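Search this site Search Go

Gredeo cable clips and sleeve kit: four months on a KUKA picking cell

I look after one small robot cell, a KUKA arm with a gripper that picks odds and ends out of a gray bin on a wooden table, and I've spent more of this year thinking about its cables than I'd like to admit to my family. So when Wundum started stocking the Gredeo dress kit I ordered one the same Monday. It came with 200 clips (far too many for one arm!), a roll of split sleeve, a bag of hook-and-loop straps and a little plastic gauge for setting loop size.

The kit is good. The instructions are terrible.

The clips first. They snap on with your thumb, they come off with a flat screwdriver, and in four months I've broken two, both on a cold morning when I was rushing. The old screw clamps I had from Floletti took an Allen key and a lot of bad language, and I always dropped one screw behind the table. The straps are fine, just straps, though I like that they're wide enough to grip without pinching the thinner lines.

The gauge surprised me. I figured it was a toy, but it stopped me from doing what I always do and pulling everything nice and tight so it looks tidy. Tidy is bad on the last couple of joints. I set the loop with the arm in its most awkward pose, leaning right over into the bin with the wrist turned, then jog it slowly to the other extreme and watch for anything that catches. If the loop touches the bin wall I take the length out further back, never at the wrist. I do all of this in slow manual mode and I'd tell anyone else to do the same. 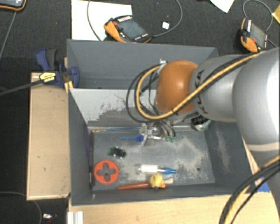 Yellow-orange and black cables looped out past the orange joint cover, gripper down in the bin.

My routine now is a look every 100 hours of running. I wipe the cables down, run a finger along the sleeve for flat spots, tug each clip once, and check the thin tubes at the gripper where they curve. Then the bin clamp gets a squeeze too, while I'm there — a bin that creeps across the table will make you blame the robot for a whole afternoon (ask me how I know). Last time I did it the counter said 1415 hours and the only thing I replaced was one strap that had gone fuzzy.

What I don't like: the sleeve. It's stiff straight out of the bag and it wants to spring open at the ends, so I ended up taping it, which kind of defeats the point of paying for split sleeve. A friend swears by the Kamolrat one, which is softer, and I may switch when this roll is gone. And the instruction sheet is one page of tiny drawings with no text at all — I had it upside down for ten minutes.

Would I buy it again? Yes, for the clips and the gauge. If they sold those two by themselves I'd be even happier, and I've written to Gredeo to say so. No reply yet.

Four stars, and I've got a drawer full of spare clips if anybody nearby wants some.

Contact | © Bench & Cell Reviews | Item ref. 3823 | Back to top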